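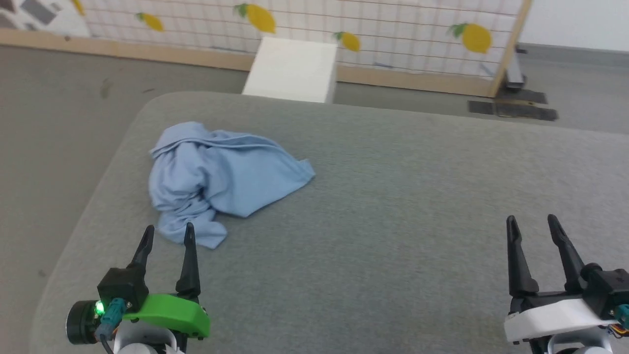
Recovering a Stalled Folding Station

Applies to: two-arm cloth handling stations, Vernow cell
Procedure owner: Serpil Kurtuluş

Purpose

This page sets out the steps to be followed when a station stops part-way through a fold and reports fault 491 (grip lost). It replaces the guidance issued in April, which allowed operators to restart the task from the screen without entering the recovery mode. That practice led to an incident on a Tuesday afternoon in which the left arm closed on an operator's sleeve. There was no injury, but the sleeve was torn and the station was withdrawn from use until the following morning.

Before you begin

Only staff who have completed the Trirkero station course may carry out a recovery. A second trained person must be within reach of the stop button throughout.

A lit indicator on a gripper housing must not be taken as a sign that the arm is safe to approach. An arm that has stopped after a lost grip may still be under power, and will move as soon as the task resumes.

Procedure

1. Press the stop button. Do not use the pause control on the screen – it holds the arms in place but leaves the task active.

2. Wait 17 seconds for the brakes to engage, then check that the screen reads HELD for both arms.

3. Turn the key switch to RECOVERY, remove the key and keep it with you.

4. Look at the cloth before touching it. If it lies in a heap with no fabric between the fingers, go to step 6.

5. If fabric is caught, open the fingers with the hand release. Never pull the cloth free. Pulling bends the fingertips and may shift the bracket behind them.

6. Lift the cloth clear of the table and inspect it for snags. Set damaged pieces aside.

7. Check that both fingers of each gripper are straight and that the cable connectors are fully seated.

8. Lay the cloth flat, step back behind the floor line and return the key.

9. Select NEW TASK. RESUME must not be used after fault 491, as the arms will return to the last grip point regardless of where the cloth now lies.

If the fault returns

Two further stops on the same piece of cloth should be treated as an equipment fault. Leave the station in RECOVERY, attach a tag and inform Erdal Gökçe or Kaj Holst. Grip force is set at the factory and must not be raised by operators.

Records

Enter each recovery in the station log under form 2936, giving the time, the arm concerned and the type of cloth.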